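Setting Up a Time-Diary Assignment for Intro Sociology

A time diary is a simple way to get students working with their own data before they read much theory. These instructions are written for a unit on gender and household work, but they can be adapted to paid work, caregiving or leisure. The assignment was first used at Clelstead with a section of 47 students, and later at Trirncombe with smaller groups.

What you need

A blank diary form, a shared spreadsheet, and two class meetings. We use the Caron form, a one-page grid with a row for every half hour from 6 a.m. to midnight. Any similar grid will work. Print it single-sided so students can write notes on the back.

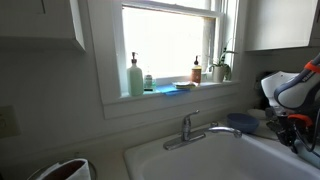 Step 1. Explain the consent rules first. Students record their own activities only. If they live with other people, they may write "with roommate" or "with parent," but they should leave out names and health information. Anyone who prefers not to record their own day can code one of the anonymous sample diaries in the Meditz packet for the same credit.

Step 2. Teach the categories. Hand out the list of 5 activity codes: paid work, study, household work, care, and everything else. Go through a sample morning as a class. Expect disagreement over cooking with a child in the room. Let students argue it out for a few minutes, then show them the column for secondary activities.
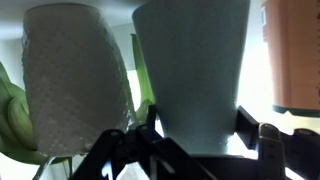
Step 3. Assign the diary days. Each student keeps the diary for one class day and one day without classes. Ask them to fill it in at least three times a day. Diaries filled in from memory at bedtime tend to lose short tasks, and the short tasks are where most of the housework is.

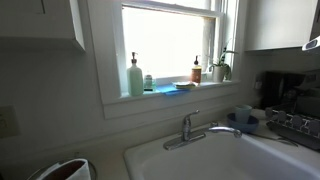
Step 4. Add the prompt about unnoticed work. Students usually write down vacuuming and laundry and leave out the small jobs that keep a room going. Have them choose one spot at home and list the tasks attached to it. A kitchen window sill is a good one: with a soap dispenser and a blue sponge cloth on it, the list might include refilling the soap, rinsing the cloth, buying both, and remembering that they need to be bought. Ask who does each task and whether it showed up in the diary.

Step 5. Enter the data. Students type their totals into the spreadsheet in minutes, one row per diary day, with no names. Check for days that do not add up to the full grid and send those back. In the Clelstead section, 44 students had usable rows for both days.

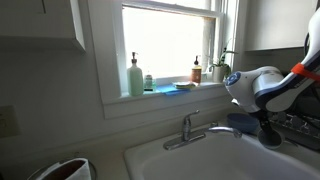

Kitchen sink and window.

Step 6. Discuss the results. Put the group averages on the screen and ask what the codes left out. Then assign the reading on the second shift. Grade the two-page write-up on how well it uses the diary evidence. Hours of housework should not affect the grade.

If you teach in July or another short term, drop the second diary day and combine Steps 5 and 6 in one meeting.

Contact the teaching resources desk | Copyright Trirncombe Teaching Resources | Back to top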